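Section 4. Preparing the Play Kitchen Station

Welcome back, and thank you for reading this far before switching anything on! The Standus arm is a patient machine, but it does like a tidy place to work, and a few minutes spent here will save you a good deal of fussing later.

1. Press the stop button and check that the status lamp has gone out before you reach over the counter. Please do this every time, even if you only want to nudge a carrot.

2. Set out the props for the task on your card. Stand the pot on the cooktop with its handles pointing left and right, and lay any vegetables on the counter by the sink.

3. Hang the spatula and spoon under the range hood, and let them come to rest.

4. Jog the arm to its waiting position over the sink, using the slow setting. Fingers should point down and stay slightly open. 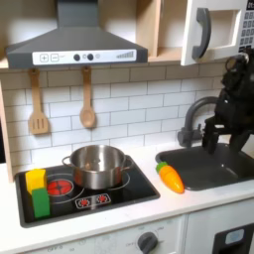 Figure 4-1. Station laid out, with the gripper waiting over the back of the sink.

Note: The red burner graphics are only printed on, so there is no heat to worry about. Never swap in a real hot plate, and keep water out of the basin – the wrist joint is not sealed.

5. Step back behind the floor line, call out "clear," and wait for your partner to answer. Then release the stop and load the Bevan task file.

CAUTION: Keep hands, sleeves and lanyards away from the faucet side whenever the arm has power. It can pinch a finger against the sink rim, even at low speed.

6. Write the task number and both operators' initials in the log. After more than 183 runs, have the finger pads checked before you carry on.

If anything looks or sounds odd, stop and call Morfudd Eynon at extension 199.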